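We use cookies to remember your settings and count visits. Accept all | Manage preferences

Bring your cap: the Ganden summer trivia league is back

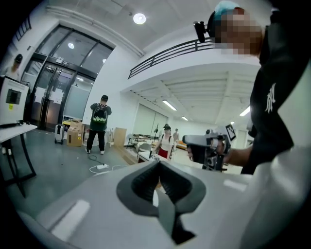
Yolanda Castellanos reckons the music round should be worth double this year, and she has already written to us twice to argue for it. We're listening, Yolanda! The scoring sheet stays as it is for the first night, but if enough teams agree we'll put it to a show of hands at half-time.

Last season was a cracker. Teams came from all over the neighbourhood, the final went to a tie-break on the colours of old ferry lines (who knew so many people had such strong opinions about ferries?), and the Ebihara Street team took the cup home by a single point. They're back to defend it – and Thiện Ung tells us they have been practising flags at breakfast.

Ravindran Bangera is setting the questions again, and he promises more geography, less cricket and one full round on local history. He spent a good part of the off-season in the library reading old newspapers and came out with 33 pages of notes, so expect some lovely odd stories about the tramway, the flour mill and the great flood.

Doors open at 6.30 on Tue 11 June in the upstairs room at Rirnero, with the first question at 7. Entry is $5 a head and teams can be any size up to six. If you're coming on your own, come anyway – Ásdís Thorlacius keeps a table for people without a team, and that table finished third last year.

The kitchen will be doing dumplings and a very good lentil soup until 8.30. Phones stay in pockets during rounds, please.

To put your team's name down, reply to this email or leave a note at the bar.

You are receiving this newsletter because you signed up at one of our events. Unsubscribe | Update your details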